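Unit 5: Teaching a Task by Hand and by Remote Control
Course notes, Pushpa Sisodia

There are two ways to show the arm a task in this lab. In hand guiding, you hold the arm near the wrist and move it through the motion yourself. In remote control, you stand at the desk and drive it with the leader handles. Both record joint angles, gripper opening and wrist video.

Hand guiding is easier to learn, but your own hands can block the wrist view. For the lid task we use remote control only. Read Zhuoran Tian's handout on the leader handles before your first session.
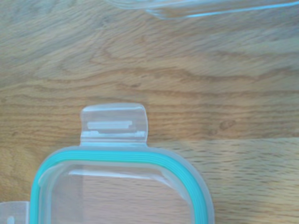

Figure 5.1. Wrist view, lid task. Teal gasket and clear locking tab on the tabletop.

Clear plastic is hard for the policy to pick out against wood grain. Glare moves when the arm moves. In Figure 5.1 the gasket has the strongest color, so check that it is in view before you start the approach.

Recording a demonstration

Bring the arm to the home pose and open the gripper. Start the log. Approach slowly, close on the lid, pause, then lift. Stop the log once the arm is still. If you miss the grasp, back off and try again in the same log, and mark it "retry."

Move the lid to a new spot between runs. Turn it as well.

The class set has 139 demonstrations so far. The target for March is 1000.

For next time: record 5 runs each and write half a page on where your approach paths differ.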